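Horkico open day, Toledo plant

Posted 7 March 2023

Typing this up fast before I forget it all. Went to the open day at Horkico, the bedding people, out past the rail yard in Toledo. Cousin had a spare ticket. Two hours on the bus with one change, and I nearly missed the change.

Getting in

Gate opened late. Line down the side of the building, cold, no coffee till you were inside. Then a badge, a hairnet, foam earplugs. Groups of 20. We were the third group and the guide was already losing her voice, so stand near the front if you go. I didn't and missed most of the part about thread.

No open shoes. They do check. A man in front of me got sent back to his car.

The fill room

Best part for me. Bales of polyester fiber come in squashed flat, hard as a hay bale, and go through an opener that tears them up into fluff. Then carding, which is big rollers with wire teeth, and out comes a web so thin you can see the wall through it. It gets folded over and over itself until it's batting. The guide let us pull on a bit. Stronger one way than the other — that's the direction the fibers lie, and it's why they cross the layers.

Hot in there. And loud, earplugs or no earplugs. There's lint on every ledge, they blow the whole place down at the end of each shift.

Quilting

Upstairs, long room, windows on one side. The multi-needle machine does 62 inches wide at a pass, and the wide stuff goes on a second machine at the far end that wasn't running. Top sheet, batting, backing, all off seperate rolls, all meeting at the needles. When one thread breaks the whole thing stops and a light comes on. It stopped twice while we stood there. The operator rethreaded it in maybe a minute, didn't even look up.

Asked about stripes. Turns out stripes are the hard ones. A plain comforter can run a hair crooked and who would know, but a stripe that drifts shows from across the room. They keep a person at the end of the line just checking that the stripes sit square to the hem. The ones that don't go to the seconds shop. More on that below.

The wash test

Small lab, we had to go in half a group at a time. Five home washers, ordinary ones like mine. They wash a sample, dry it, measure it, do it again. One had been through 100 washes and was on the wall next to a new one. Color a bit flatter. Batting had held up ok, some thin spots near the corners. I'd have liked longer in there but the next lot were waiting at the door.

Tip from the lab lady — dry it low, stop halfway, shake it out, put it back. Half the lumpy comforters people complain about were just dried too hot in one go.

Seconds shop

By the exit, naturally. Cash or card, no returns, no bags so bring one. Marked by range. Rarnska is the thin summer one, Suvholm is the heavier one and went first. Bin number 529 had the pillow shams, all odd ones, no pairs when I got to it. Check the seams under the light by the register, some have a missed row and some I couldn't find anything wrong with at all.

I came home with a queen in stripes. It's on the bed now, and the usual small stuff has already landed on it.
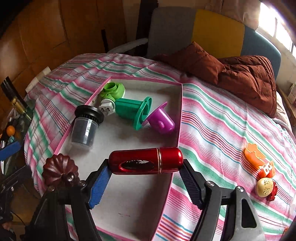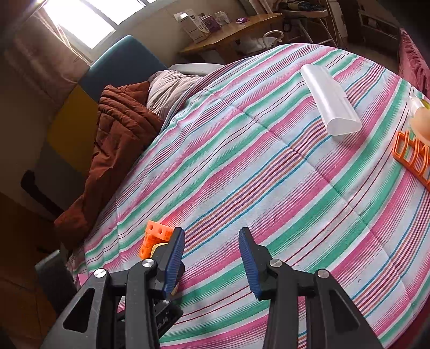

If you're going

Next one is in May, they said, date not set. Sign up through the front office, they only answer the phone in the mornings. Parking is free but fills up. The bus stop is on the wrong side of the road and theres no crossing, so walk up to the light. Eat first. The snack table was pretzels and warm soda and it was gone by the time our group got out.

Kids have to be able to keep earplugs in. Stairs only to the quilting floor, ask ahead if that's a problem, there's a freight lift but somebody has to come unlock it.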